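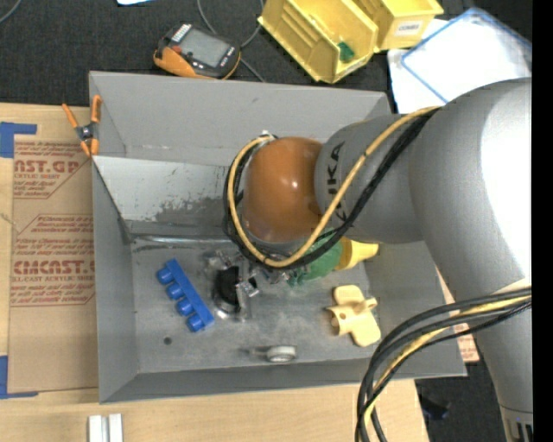 A parts bin is an open container in which small components are kept before they are assembled, sorted or shipped. It is used in factories, warehouses and repair shops. Most parts bins are made of metal or plastic.

Metal bins often have sloping walls, so that the parts slide toward the middle of the floor and can be picked up more easily. With long use the walls and floor get scratches and worn patches. These marks normally do not affect the function.

A bin can hold one kind of part or a mix. Mixed bins are slower to empty, as the parts lie at different angles and may cover each other. At the Setau plant of the company Poslow, mixed bins are limited to 72 parts, while bins for small screws may contain up to 3,000.

See also: Bulk storage, Tote, Kitting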